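Ticket 1031 – Signal timings at Gough Road junction, long queues on the northern approach
Status: Open – awaiting site check
Raised by: Eirlys Dafis
Assigned to: Darlene Paquette
System: Flotari junction control, controller 2

Eirlys Dafis, 08:14
Traffic on the northern approach is backing up past the Pirineck roundabout again. Route 289 buses are losing time getting through and two drivers have reported sitting through three full cycles. The side road is getting green with no one waiting on it. It started on Wednesday.

Darlene Paquette, 08:40
Looked at the live plan in Flotari. The controller is running the weekday morning plan as it should. The side road detector is showing a constant call, so the side road gets its full green every cycle. Can you tell me if the same thing happens outside the peak?

Eirlys Dafis, 08:52
Yes, it did it at 11 yesterday morning as well. Less of a queue then, but the side road was still going green to an empty road.

Darlene Paquette, 09:20
Thanks. Cleared the detector fault from here and restarted the detector card. The call dropped out for one cycle and came back. Moved the detector to channel 6 to rule out the input – same result. Put it back on its original channel.

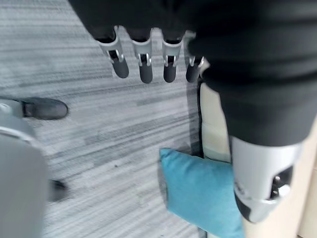 Four fingers with silver-grey upper sections and dark tips

Darlene Paquette, 10:05
The log has the constant call starting at 05:32, with nothing odd before it. Pluko had a trench open on the side road that week for a water connection, so the loop or its feeder cable may have been damaged. I have asked them for their drawings. The loop cable runs under the nearside lane, 200 mm from the kerb at the joint box.

As a stopgap I have set the side road to ignore that loop and run a fixed short green every second cycle. The spare time goes to the northern approach. The pedestrian stage has not been changed.

Eirlys Dafis, 12:30
Queue is shorter, back to the garage now. One complaint from a resident about the longer wait coming out of the side road.

Darlene Paquette, 12:47
Noted. They will have a longer wait until the loop is sorted. Please keep an eye on it from 16:00 – if the side road queue reaches the school entrance, ring me and I will put the green back to every cycle.

Next steps:
Pluko to send trench drawings
Resistance test on loop and feeder cable
Recut loop if the test fails – needs a lane closure, so off-peak only
Remove the temporary plan once the detector is reading properly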